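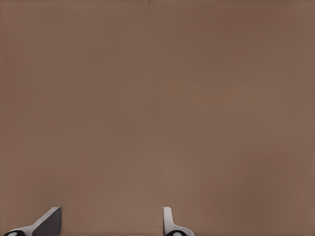
Filed under: Home and Garden > Walls and Floors > Painting

1/7/18 by Cempaka Halim

How to paint a wall in a dark brown without marks

Brown paint is not so easy as white paint. With white you can be a little careless and the wall forgives you. With a brown, every place where the roller stopped will show when the evening light comes from the side. I painted the back room of our house in Clulcombe two times before I was satisfied, and I write the method for other people who want to try.

What you need

A tin of matt emulsion, a medium roller, an angled brush for the corners, fine sandpaper, filler, a sponge, masking tape and a tray. I used the Wekano matt in a middle brown, but another make will do if it is a real matt. Silk paint shows the bumps of the plaster much more.

Prepare the wall

Wash the wall with warm water and a small drop of washing-up liquid, then with clean water. Leave it until the next day. Fill the holes, and when the filler is hard, sand it until you cannot feel the border with your finger. Put one thin coat of paint on each filled place before you start. If you forget this, the filler drinks the paint and you will have pale spots.

Buy enough paint at one time. If you have two tins, pour them together in a bucket and stir well. My second tin was a little more red than the first, and this was the reason for my first failure.

Paint

Begin with the brush along the ceiling and in the corners, a band as wide as your hand. Do only one wall, and then take the roller immediately, while the band is still wet.

Load the roller well and work in strips from the top to the bottom. Each strip must go a little over the last one. Finish every strip with a light movement downwards, always in the same direction. Do not go back to a place which has started to dry, even if you see a fault there. Wait for the next coat.

Close the radiators and keep the windows shut during the work. In December the heating dried my paint so quickly that I could not keep a wet edge. In summer it is better to start early in the morning.

Between coats I waited 6 hours. The second coat took me roughly 90 minutes for the long wall, without a pause. Take off the tape while the last coat is still soft, and pull it slowly.

If you still see marks

Look at the wall again after some days, in daylight. Many marks go away when the paint is completely dry. If one stays, sand it lightly and paint the whole wall again from corner to corner. A small repair in the middle will always be visible with a dark matt colour.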